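ケーブル端末の始末　作業台の上で決まる配線の寿命

配線の故障は中央部では起こりにくい。Wutier社の保守部門が昨年9月までに回収した不良ケーブル1,719本を分類したところ、1,132本は端から20センチ以内に損傷があった。内訳は被覆の裂け、導体の素線切れ、端子の抜けかけである。いずれも敷設後の荷重より、端末を扱う段階の作業に原因を求めるべき損傷だと、同部門のKaan Ersoy氏は見ている。

端末処理の手順そのものは単純である。必要な長さに切り、被覆を剥き、素線を整え、端子を圧着し、識別の印を付ける。ところが工程の間にある「持つ」「置く」「向きを変える」という動作は、手順書にほとんど書かれない。Ersoy氏の部門が改訂した手順書は、この部分に全18ページのうち6ページを割いた。

まず台について。天板は淡色で艶のないものがよい。切り落とした素線の屑は細く、濃色の天板では見落とす。天板を二枚継ぎにする場合は、継ぎ目の上で細い端末を扱わない。屑が溝に入り、次に置いたケーブルの被覆に食い込むことがある。継ぎ目より手前の広い面を作業域とし、奥は工具と完成品の置き場に充てる。作業域に置くのは、その時点で処理している一本に限る。

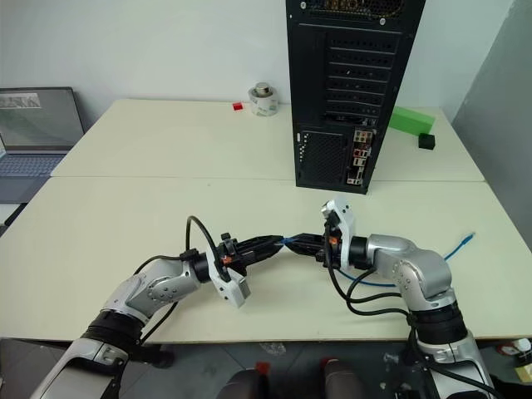

次に保持の位置である。細径のケーブルでは、端面から指一本分ほど離れた箇所をつまむ。端面に近すぎると被覆が潰れ、剥き代の寸法が狂う。遠すぎると先端が垂れ、端子の筒に対して斜めに入る。水平を保ったまま左右から支え、持ち替えるときは先に受ける側を閉じ、その後で送る側を開く。順序を逆にすると、端末は一瞬でも自重で曲がる。太径の電力線なら無視できる曲がりだが、信号線の細い素線には折り癖が残る。

保持の力は弱いほどよいというものでもない。滑れば被覆の表面に擦り傷が付き、印字も消える。Graridusの研修所で端末処理を教えるEdeltraud Oberholzer氏は、受講者に被覆だけの短い端材を渡し、つまんだ跡が目視で消えるまでの時間を測らせる。軟質の被覆で5秒以内に跡が消えれば適正、それを超えれば力が強い。道具の先端は溝のない平滑なものを使い、幅は被覆の外径より広く取る。狭い先端では力が線状に集中する。

色の扱いにも触れておきたい。青い被覆は現場によって意味が異なる。中性線に充てる設備もあれば、通信系統の識別に用いる設備もある。色だけで用途を判断せず、端末から30ミリの位置に記号を付けるのがTallurarの社内規定である。記号は両端に同じものを入れる。片端だけの表示は、盤の裏に回った時点で役に立たない。

長さの余裕については意見が分かれる。Oberholzer氏は、再圧着2回分を見込んで長めに切る方式を採る。対してTallurarで盤内配線を担当するRoy Hulme氏は、余長が盤内の通風を妨げるとして1回分に抑える。筆者の見るところ、頻繁に開ける盤では前者、密閉に近い小型の盤では後者に分がある。どちらを採るにせよ、余長を小さく巻いて結束してはならない。曲げ半径は外径の6倍以上を確保する。

最後に仕掛かり品の保管である。処理の途中で台を離れるときは、剥いた端を裸のまま残さず、軟質のキャップをかぶせる。銅の素線は皮脂が付くと変色が早い。キャップがなければ、被覆を抜き切らずに端まで数ミリずらして残しておく方法もある。撚りがほどけず、そのまま次の圧着に入れる。再開時には撚りの向きを確かめてから被覆を抜く。逆向きにひねると素線が膨らみ、筒に収まらない。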